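Surkwood Computer Reuse Workshop
Second progress report to the Hivance Fund
November 17, 2019

Dear members of the grant team,

With this report we inform you about the second period of our project, up to the end of October. The first report was mostly about finding the room and buying the tools. Now we can write about the computers themselves.

1. What we received

Asante, our main donor of equipment, delivered 50 used desktop workstations in one transport. All of them came from offices and all are the same family of machine, which makes our work much easier, as parts from one can go into another. A smaller group of 11 came from Draron. Those are older and we keep them on a separate shelf until we decide if they are worth the repair.

The data drives were taken out by the donors before the transport, as it was agreed. We checked every case again when it arrived and wrote the result in the inventory. In 3 cases a drive was still inside. We sent these back to the donor and received a written confirmation.

2. Cleaning and sorting

The dust was worse than we expected. We had planned two days for cleaning and needed eight. The budget line for compressed air and filters is therefore used up completely, and we ask your permission to move a small amount from the line "printing" to cover the rest of the year. The total of the grant does not change.

After cleaning, each machine gets a paper label with a number and goes to one of the shelves: ready for test, needs part, only for parts. The label stays on the case until the computer leaves the workshop. In the beginning we wrote the labels by pencil and they became unreadable very fast – now we use a marker.

3. Work on the processors and boards

This was the largest part of the period. Many of the workstations had different processors, some quite weak. We decided to collect the better ones and put them in the boards which are in the best condition. The memory is removed first and tested separately, so for some time a board can stand in its case with no memory in it.

The socket needs the most patience. The contact pins in it are very fine and one bent pin can mean the loss of the board. Our rule is that the lever and the load plate are opened fully before the processor comes near, the processor goes straight down, and it is not pushed. If it does not sit flat by its own weight, it is lifted again and we look at the socket with the magnifying glass. We lost one board in the first week of October before this rule was written on the wall. Since then we did not lose any.

Old thermal paste is cleaned from the processors with alcohol and a soft cloth. New paste comes only after the load plate is closed. 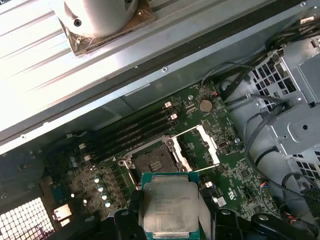
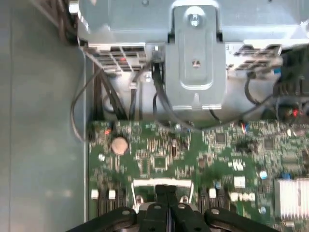
4. Problems and delays

The coin batteries on the boards are a cost we did not foresee. Around half of those we measured are too low, and the computer then forgets its date and settings. They are cheap, but we did not put them in the budget. We will pay them from our own money this time.

The second delay is the memory test, which takes a whole night for each set. We have one test machine. A second one will be prepared from the shelf "only for parts", with no extra cost for the grant.

5. Next period

We want to finish the processor work on the Asante machines, install the operating system and give the first computers to the two schools named in our application. The decision about the Draron machines will be in the next report. The list of expenses and the inventory are sent in separate files.

With kind regards,
Surkwood Computer Reuse Workshop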